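How to Teach a Rokix Two-Arm Kit to Set a Place at the Table

Reading time: 6 minutes

Print this page | E-mail this page

I've been living with the Rokix two-arm tabletop kit since April, and the question I get most from people thinking of buying one is "okay, but what do you do with it first?" My answer is always the same. Set a table! One mat, one plate, a fork, a spoon, maybe a cup. It's a small job with a clear finish, you already own everything you need for it, and it will show you pretty fast which parts of the kit you like and which parts make you grumble.

So this page is how I'd go about it if I were starting over. I'm going to assume you've bolted the arms down and run the setup program that comes in the box. If you haven't, do that first and come back. (Budget an evening. The bolts go in fine but the cable guide is written for somebody with three hands.)

What you need

The kit, plus the Monard recording software. I paid $230 for the full license and I'd pay it again, mostly for the playback slider. You also need a cloth mat, a flat plate, a fork and a spoon. Skip your good china. Pick stuff you can tell apart from across the room, since the cameras have the same trouble you do.

Step 1: Get the cloth down

Lay the cloth out by hand for your first batch of recordings and leave it alone. I know, everybody wants the robot to do the cloth too. Cloth is hard! Save it for week two. Smooth it with your palm, and don't fuss over small wrinkles, because you want a few of those in your recordings anyway.

Step 2: Pick your order and stick to it

I go plate, fork, spoon, cup. Dale Tremblay, who got his kit the same month I did, swears by doing the silverware first, and his works too. What doesn't work is switching halfway through a batch. I did that with my first 26 recordings and threw out the lot.

Step 3: Record slowly

Move the arms at half the speed you think you need. Check both the overhead view and the wrist view before you save anything.
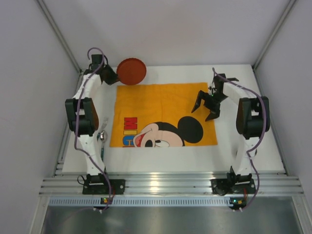
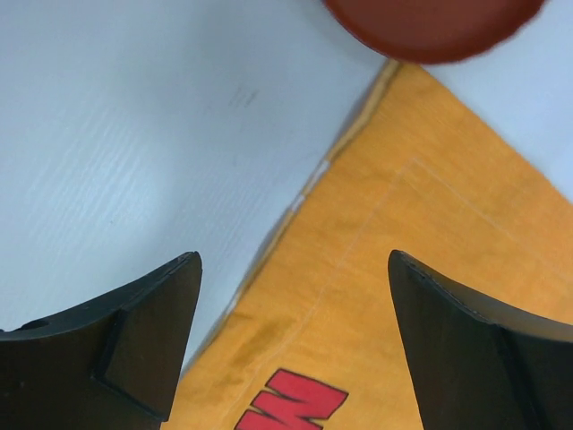
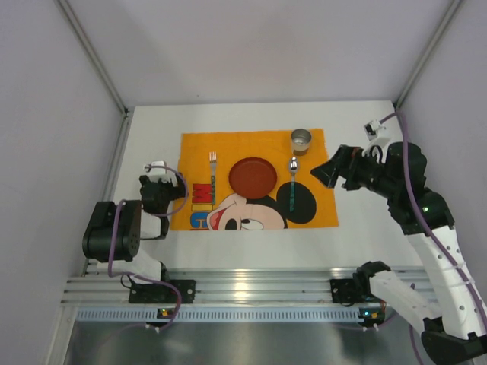 Deciding what counts as "done" is the step I see skipped the most, and Monard will let you skip it, which I think is a mistake on their part. Write your finish line down in plain words before you record. Mine goes something like this: plate in the middle of the mat, fork to the left of it with the tines toward the back wall, spoon on the right with the bowl at the far end, and the metal cup just past the spoon near the corner of the mat, same as in the last of the three pictures. Type that into the notes box at the top of the batch. When you're tired and you've got a fork sitting at a slant, you'll want something to check it against other than your mood.

Step 4: Use the wrist view for edges

The overhead view is great for "is everything there." It's not so great for "how close am I to the hem." The wrist view is where you'll catch that, so get in the habit of pausing on it before each pickup. The Monard slider lets you step through one picture at a time with the arrow keys, and you can flag a bad spot by hitting F. Flag a lot. You can always unflag.

Step 5: Clean up your batch

Sort by length. Anything way longer than the others probably has a fumble in it, and I cut those. Don't cut the ones where you fumbled and then fixed it, though, those are gold.

Step 6: Train and try it

Send the batch off (I use the Clergate plan, which gives you 500 training hours a year, way more than I've burned through) and go make dinner. When you load the result, keep a hand near the stop button for the first few tries. Start with the plate alone, then add one piece at a time.

A few gripes

The fingers are okay on plates and fussy on skinny handles. Ntuli sells softer replacement tips, and I like them a lot better, but at this price softer tips should be in the box. Rokix support is friendly and slow. My ticket, number 3169, sat for a week before someone told me to reseat a plug, which did fix it.

Would I buy the kit again? Yep. If you only want to watch a robot wave around, get something cheaper. If you like fiddling with a job until it comes out the way you wanted, this one's a good time.

Next I'm doing the cloth, folded in half to start and then in quarters, and I'll put up a page on it once I've got a batch I'm not embarrassed by.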